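Lists > Jirnness-users > Manipulation > Hand comparison in simulation
Print this message | E-mail this message
2023-12-18, by Natalina Dal Bello

Rosario Pace wrote:
> We have the Carbone two-finger gripper running on the kitchen task
> under Jirnness, 528 episodes so far. Before I order anything: is the
> multi-fingered hand worth the extra joints? And does the controller
> keep its rate with both arms loaded?

Rosario,

Partly. I ran both end effectors in the Senatwood kitchen with the same start poses and the same controller gains. On the eggplant the Carbone gripper is still the easier one to tune – a single closing width covers most approaches. The bowl is where the black hands do better, as the fingers can curl over the inner surface and need less wrist rotation.
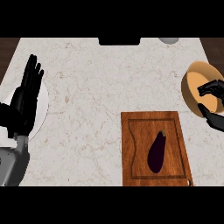
Simulated kitchen, multi-fingered hands: right hand at the bowl, left hand raised, eggplant on the board.

On rate: with one arm active the loop holds. With both arms and full finger contacts it drops by nearly 27 per cent on my machine. Simplifying the fingertip collision meshes recovers most of that. Leave the thumb mesh alone, or the bowl rim contact becomes unstable.

Two other points. The Grurkton wrist offset in the April release is wrong for the left arm; use the value from branch 4. Also check your friction settings for the marble before comparing plate results, as our defaults differ from yours.

I have not tried either on hardware. Could you send me your gripper config and the contact log from a failed bowl episode?

Natalina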